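House rules for window days

1 May 2024

I have written 12 rules for demonstration work with hand-held grippers, and I have broken most of them. The Nesten checklist we started from ran to 218 lines and was plainly the work of somebody who had never cleaned a window, with or without a gripper. Ours fits on one sheet, taped up where it can be ignored in comfort.

The window tasks are where the rules earn their keep. You would think a handle is a handle. Then two people reach for the same one from different sides, each with a perfectly sensible idea of how to grip it, and you have 346 recordings that disagree with each other. Lopes, our long-suffering project (named after a cafe, don't ask), lost most of June to exactly that.
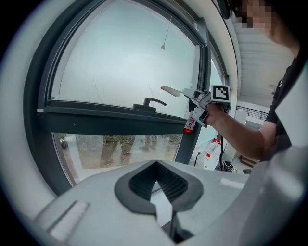
Rule 4: agree the approach first

Say out loud which way you are coming at the handle, and who goes first. It feels daft for a day or so. Keep your own arm out of the other person's view where you can, and where you can't, say so in the notes.

Check the markers before each run as well. A smudged one looks fine to you and like nothing at all to the software, which will keep its opinion to itself until you have finished.

Rule 7: one tool, one grip

Pick where you hold the window vac and stick to it for the whole set. The Garkari guidance allows "natural variation", a phrase I have also used to describe my parking. We vary the window, the starting point and the person. The grip stays put.

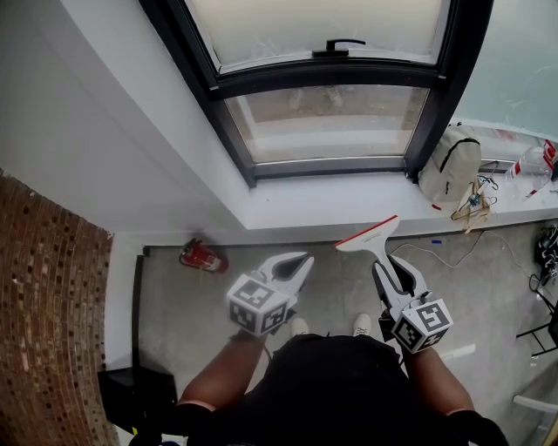 Both grippers up, window vac in the right one.

Rule 8: the floor is part of the job

Cables go along the wall, bags go somewhere else, and the fire extinguisher stands upright on its bracket. I wrote this one in capitals at Fendwood, and it remains the rule I quote most and follow least. The June version will have it at number one, in a larger font.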